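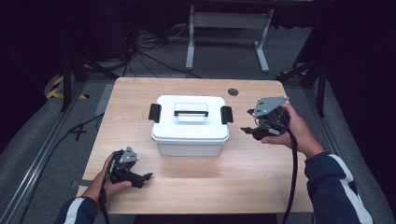
The Wording of a Death Notice

By Hashini Jayawardena
5 August 2022

The paid death notice is one of the oldest standing forms in an American newspaper, and its structure has changed little since the type was set by hand. Name, age, town, date of death. Parents, then spouse, then work, then church or club. Survivors in order of kinship. Service times. A line on where gifts may be sent.

In Grorkville, the form is kept by Saturnino Aguirre, who has run the notices desk at the local paper long enough to have written the rules he works from. The style sheet is 3 pages. It fixes the order of survivors, the treatment of former spouses, and the use of parentheses for a birth name. It does not allow the word "suddenly" unless the family asks for it in writing.

"The first sentence has to carry the whole notice," Aguirre says. "A reader who stops there should still know who died, how old they were and where they lived."

Length is the main constraint. The paper sells notices by the line, and a base notice holds 100 words. Most families submit more than that. Aguirre sends back a cut version with the removed text listed beneath it, so that the family can choose what to restore and pay for. Grandchildren are the usual difficulty. When they are named one by one, they can take up a third of the space. When they are given only as a total, someone often calls.

Haziq Entili, a funeral director at Storkance, collects the facts before they reach the desk. His intake form has 51 fields, many of which stay blank. The ones that cause errors are the plain ones: the spelling of a mother's maiden name, the year of a marriage, the branch of military service. He asks for a document in each case. If there is none, he leaves the item out of the draft and marks it for the family to confirm.

The verb in the opening line is a matter of local habit. "Died" is the shortest and the clearest. "Passed away" is the most common request in Grorkville. "Entered into rest" appears mainly in notices for older church members, and "went home" in a smaller group. Aguirre prints whichever the family prefers but does not mix two in one notice.

Old notices have a second use as records. Araceli Alcaraz has been indexing the paper's back issues for the county library since March and has entered 2139 names. She records the date of publication separately from the date of death, as the two are often confused in family trees. Notices from before the war list married women under the husband's name — "Mrs. Soler," with no given name at all — and these have to be matched against burial registers. A match is entered only when the date and the cemetery plot both agree.

Corrections are handled in the same column where the error ran. The full notice is printed again, with no note saying what was changed. Alcaraz would like the note to be there. Without it, her index holds two versions of the same life, and she has to read them line by line to find the difference. For now she enters both and marks the later one as preferred.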